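Sat 4 May

Back on the Wi-Fi. The Terketti access point over bench 3 has dropped its 5 GHz clients again, always on the same channel, always when Luana is halfway through a file transfer and least in the mood. Moved it from channel 148 (a channel that doesn't exist, thank you Cameron, for the label) to 149. Held for 20 minutes, then fell over with dignity.

Rolled the firmware back to the October build. Throughput near the door is worse, dropouts so far none. Rónán favours the Zistia mesh kit, having never had to configure one.

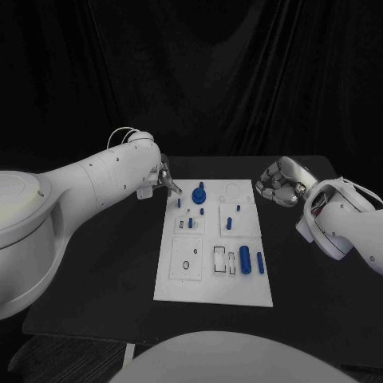

White board on the black bench, curtain behind.

Signal at the far wall is -67 dBm with the door open, -74 closed. Apparently the door is the most effective piece of network equipment we own.

To do: new patch lead for port 13, ask Damián for the admin password he changed for security and told no one. Leave the logger going until Monday.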